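Aug 18, 2025
By Shaohua Meng

The Cordale two-level sorting bin is a bench-top bin for loose parts, offcuts, blocks and bar stock. It is made from gray sheet metal and has sloped walls on all sides, so pieces that land near the edge slide back to the floor where they can be picked up. It sits on any sturdy table and needs no stand of its own.

The bin has two compartments. The upper one is a shallow trough with a flat floor and angled sides, and runs along the back. The lower one is the main bin. A steep inner wall joins the two, and anything pushed over the edge of the trough drops down that wall to the lower floor. Most buyers use the trough to hold parts waiting to be sorted and the main bin for the parts they are working through.

We first made the bin for Drultgate, a toy block and display maker that wanted one container for mixed lengths and colors. Their old plastic tubs had straight sides, and long pieces stood up in the corners and had to be dug out by hand. The hopper shape was their request. The rims were widened a little later, after their packing staff asked for something better to grip and clamp.

The current model is the Cordale 729. It replaces the Cordale 500, which had the same floor area and a lower inner wall. Parts for the 500 are still available - ask for them by model number, as the trough liners are not the same size.

Finish

The bin is supplied with a plain gray finish inside and out. Painted blocks and bars will leave marks where they rub, mostly on the inner wall. The marks do not affect use. A damp cloth and dish soap will take off fresh ones. Older streaks usually stay, and scrubbing them with steel wool will do more harm to the surface than the paint did. Bins returned to us for refinishing are stripped and recoated in the Cluvonberg shop. Allow 7 working days, plus shipping.

Mounting

The bin should be clamped down before use. Its weight is enough to hold it still on a level table while empty, but a long bar dropped in from the trough can shift it. Clamp the outer rim to the table top, with at least one clamp on each open side. Ordinary woodworking clamps will do.

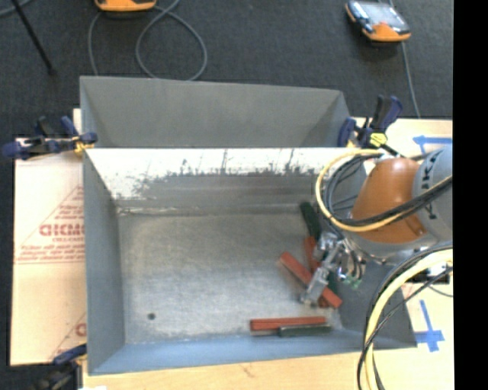

Use clamps with padded jaws if the coating matters to you, and tighten them by hand only. A bent rim can be straightened, but it will never sit quite flat again. Check the clamps after the first day, then whenever the bin is moved.

Leave the table edge clear on the side you work from. The walls angle outward, and the rim takes up more room than the floor size suggests. Customers who measure only the floor often find the bin is too wide for the spot they had in mind.

Ordering

The Cordale 729 costs $87 and ships flat side down in a single carton. Clamps are not included. The Hsieh clamp set fits the rim and can be added to the same order. Trough liners are sold separately, in gray only.

For orders of more than one carton, contact the Cluvonberg office before paying - shipping is worked out by hand and is usually lower than the price shown at checkout.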